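第五讲 讲义:从“看见”到“伸手”,中间那一层软件

上次课后有几位同学来问我,为什么我们花了四周讲感知,又花了三周讲轨迹规划,结果一上真机,手还是停在水果旁边不动。这个问题问得特别好,我干脆把这一讲的顺序改了,先讲中间那层“胶水”。课本上这部分只有两页,我自己调程序的时间倒有一大半耗在里面(说出来都是泪)。

这份讲义是配合课堂用的,不求完整,推导请看第三讲和第四讲的板书。代码在课程仓库 dovby 目录下,拉最新的就行。

一、任务怎么拆

我们一直用的练习任务很简单:桌上一个盘子、一个水果,双臂机器人,每只手都是多指手。要做的事就是抓起水果,放到指定位置。听起来像小学生作业吧?写成状态机,我是这么分的:

待机 → 定位 → 选手 → 预抓取 → 闭合 → 确认 → 搬运 → 松开 → 撤离

很多同学交上来的图里没有“选手”和“确认”这两个状态。没有“选手”,程序就默认用右手,水果放在左边时右臂要横跨整个盘子去够,另一只胳膊杵在那儿碍事。没有“确认”,手指合上了就当抓住了,然后机器人一本正经地搬着一团空气走完全程。去年有一组演示的时候就是这样,大家都鼓掌了,我也鼓了。

选手的规则不用复杂。我用的是一个代价函数,三项加起来:末端到目标的距离、肘部离关节限位有多近、另一只手要不要让路。权重大家自己调,调完把理由写进报告里。有人会问能不能两只手一起上,能,但这一讲先不讲,等讲完闭链约束再说。

二、坐标系,又是坐标系

头部相机给出的目标位置在相机坐标系里,规划器要的在躯干坐标系里,手的闭合动作又是在腕坐标系里写的。三个坐标系,两次变换,出错的机会数都数不过来。

我的建议是:变量名里写清楚坐标系。p_cam、p_torso、p_wrist,别偷懒只写一个 p。Ngozi Bashir 上学期做助教时批了一整摞作业,回来跟我说,扣分的地方一多半是变换乘反了。乘反了还特别隐蔽,因为目标在正前方的时候误差很小,一往旁边挪就飘。所以测试的时候请务必把水果放到桌子两侧各试一遍,光在中间测通了不算通!

另外提醒一句时间戳。头在动的时候拍的图,要用拍那一刻的头部关节角去变换,不能用收到图那一刻的。我们的记录工具 Tarlow 会给每条消息打两个时间,一个是采集时间,一个是到达时间,请用前者。

三、预抓取:先停一下

预抓取就是让手先到目标旁边的一个位置,手指半张,还没碰到东西。为什么要多这一步呢?一是到了这里可以再看一眼,重新估计一次水果的位置;二是从这里到接触只剩一小段直线,碰撞检查可以放宽(水果本身得从障碍物列表里拿掉,不然规划器永远说“无解”,这个坑我自己掉进去过两次)。

预抓取的位置从水果中心沿着掌心法向往外退。退多少写在参数文件里,单位是毫米,我默认给的是 145,这是从腕坐标系原点算起的,不是从指尖算起!看错这一条的同学,手会直接把水果推走。

还有一个常见问题:手挡住了相机。手一靠近,水果被手指遮掉一大块,检测框开始乱跳,规划器就跟着抖。我的处理办法很土:进入预抓取以后最后一次可信的位置锁住,遮挡比例一超过阈值就不再更新。Ramil Fajardo 写了一个滤波的版本,效果更顺滑,想拿附加分的同学可以对比一下两种做法,画出位置估计的曲线交上来。

四、闭合与确认

多指手的闭合,别一上来就给所有手指同一个目标角度。圆的东西会滚,先碰到的手指会把它推向另一边。我习惯分两段:第一段慢慢合,哪根手指的电流上来了哪根就停;等对侧的手指也碰到了,再进第二段一起加力。

确认这一步我用两个信号,电流和视觉。电流看手指停下来的角度,如果已经到了全闭合的角度,那手里多半是空的。视觉看原来的位置还有没有水果,同时看手指之间有没有水果的颜色露出来。两个信号不一致怎么办?退回预抓取,重来一次,重试次数上限 5 次,超了就停机报错。请不要写无限重试,我见过有人吃完饭回来机器人还在那儿抓。

五、看日志,别只看终端

出了问题先回放日志。Tarlow 的回放窗口可以把头部画面和状态机的状态并排放,一帧一帧地拖。大家写报告的时候,我希望看到的是“画面里手在哪里、当时程序认为自己在哪个状态”这样的对照,光贴一段终端输出我是不看的。

拿下面两帧练练手,先自己判断:左右手各是什么姿态?如果你的状态机当时给出的状态和画面对不上,该去查哪个信号? 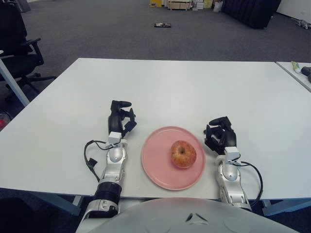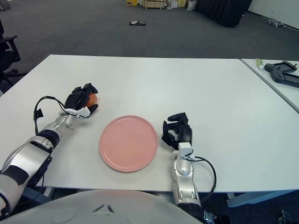

图5-1 头部视角的两帧:第一帧苹果在盘中,双手位于盘子两侧,均未接触苹果;第二帧左手握着一个橙红色的小水果,右手张开,盘子是空的。

只凭单独一帧,没法断定机器人正要去抓还是刚放下,第一帧尤其如此,两种解释都说得通。所以状态机一定要保留历史,确认函数的输入也应该是一小段时间窗口,我的参考实现里取 21 帧。

六、作业

1. 补全 dovby 目录下的选手函数,水果在盘子左侧、右侧各跑一遍,附上代价函数三项的数值。
2. 把确认函数改成电流加视觉双信号,写清楚不一致时怎么处理。
3. 选做:复现预抓取阶段的遮挡问题,比较锁定和滤波两种办法。

报告里请注明用的是哪个版本的参数文件。上机之前先在仿真里跑通,急停按钮旁边必须有人,这条没得商量。有问题直接来找我,或者在课程论坛上发帖,发帖时把日志一起传上来。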